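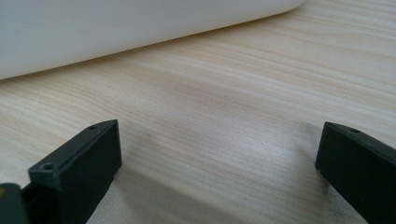

Hodden Hand-Held Gripper

Hodden is a two-finger gripper which a person holds in the hand and moves through a task. It records camera images and the opening of the fingers, and from these recordings a robot arm can learn the same task. No robot is needed during recording.

Finger set
The fingers are dark and have flat pads that face each other. The pads can be changed without opening the body of the tool. Please use always two pads of the same type, also when only one is worn.

Camera view
The camera sits behind the fingers and sees both tips together with the table in front of them. We keep this view the same on the hand-held tool and on the robot arm — a policy trained with one can then be run with the other. If you change the camera mount, you must do the calibration again.

Approach recordings
Many recordings start with the object already close to the fingers. In our work with the Udon training method we found that such data gives a weak approach. Imke Rothe and Kai Meinecke therefore added recordings which begin over a free part of the table, with the fingers open. The method was tested in April on one sorting task:

Training set: 711 recordings
Of these with open approach: 246
Test runs on the robot arm: 62
Successful without open approach: 39
Successful with open approach: 50

The test was made on one table and with one arm. We can not say yet how large the difference is for other tasks. Leonie Janssen is preparing a second test with soft objects.

Included
Hand-held gripper with camera
One pair of fingers with pads mounted
Calibration sheet
USB cable
Recording software Brerketach (license for one workplace)

Notes for use
Close the fingers fully one time at the start of each session, so that the software finds the zero position. Move at a calm speed. Fast turns of the wrist make the images blurred, and Brerketach will mark these parts in yellow. You can keep them or remove them before export.

Spare pads and fingers are ordered separately. For questions on the data format please write to Frauke Baumgart, for loan units to Kai Hollmann.

Page last changed 12/5/24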